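Zesis household budgeting scheme: progress report to the Domar fund
2021-08-14

Quick one this time, full accounts to follow with the year end papers.

Where we are. 72 households signed up in Tritau since April. Most came in through the debt drop-in, a few by word of mouth. Spending diaries going well, better than the app, which people open once and forget. Paper version now the default.

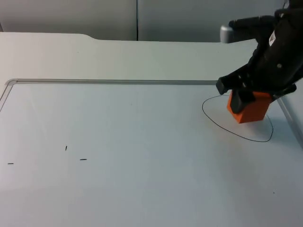 Robot arm and gripper over the work surface

Money. Grant recieved: 2000. Spent so far mainly on printing, room hire and bus fares. No overspend. The fares line will run out first, would like to move some of the printing money across if you're happy with that. Please confirm by email, a line will do.

What people are cutting: takeaways, unused phone contracts, catalogue payments. Switching energy supplier still a hard sell. Too many forms, and worry about being cut off in the middle. We now sit down with them and do it together, takes an hour a go.
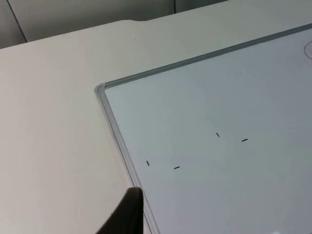

Corner of the whiteboard, with marker dashes

Problems. Four sessions cancelled, all short notice, room double booked. Kazmi has offered evening space at no charge and we've said yes. Savings pots slower than hoped, families clear arrears first and there isnt much left after that. Suggest we drop the pot target and report on arrears instead. 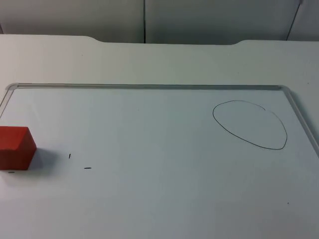
Photo: Zesis

Next. Second round of diaries, school uniform swap, short leaflet on prepayment meters. Draft leaflet to you before it goes to print. Receipts in the shared folder, fares ones still to scan.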